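Small laundry, small rack

The heating in our building is switched on in October, and from this moment many of us dry everything indoors. In the last newsletter I asked how you manage with socks, underwear and other small pieces. I received more answers than I expected, so this item became longer than I planned.

Most of you in the Brunside houses use a folding dryer which stands on the floor. It is good for shirts and towels, but for socks it is a waste of place. One pair takes as much of the bar as a T-shirt, and if you put the socks close together they stay damp in the toes until the next evening. Also they fall down behind the radiator, and then you meet them again in spring.

I changed to a hanging rack with clips two winters ago. Mine is a Pullska, the simple one, bought at the household shop in Testmont. It has 29 clips, and it hangs from the shower rail by one hook. When I don't need it, I put it flat on top of the wardrobe. I paid a little more than for the cheapest model, but the clips are still holding, and this is the part which usually breaks first.

A few things I have learned with it. Hang long socks by the cuff and not by the toe, with the clip on one side of the opening only, so the air can go inside. Start with the heavy pairs and put them opposite each other, otherwise the rack leans to one side and everything slides together. Leave an empty clip between wool socks. Thin ones can be neighbors.

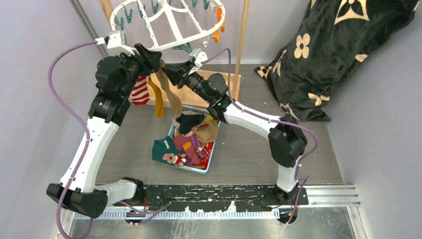
Jafri Street, second floor, writes that long socks should be folded once over the rim and not clipped at all, because clips leave a small mark in the knitting which does not go away before the next wash. I tried this for one week. The mark is really gone, but the fold dries slowly, and with thick hiking socks I had to turn them in the middle of the day. For thin cotton it works well, and I will continue with it.

Several readers asked about the clips themselves. The spring kind can be replaced one by one, and it is not important if the colors don't match. I know a rack in our stairway where almost every clip is from a different set, and it does its work. If a clip is hard to open with cold fingers, press it some times in warm water and it becomes easier. Before you order new ones, look how they are fixed to the rack – some hang on a small ring, others are pushed directly on the rim, and the two kinds cannot be exchanged.

About weight: a small rack is not made for jeans. I weighed one wet pair of long wool socks on the kitchen scale and it showed 400 grams, so you can imagine how fast it adds up. If water is still dripping, give the socks one more spin before you hang them.

The shared drying room is open again from 13th February. Please take your dry things away after 3 days, so that others also find a free line. The key code stays 648.

For the next issue I would like to hear how you keep pairs together in the wash. Safety pins, net bags, or only patience? Put a note in the newsletter box by the mailboxes – short ones are welcome too.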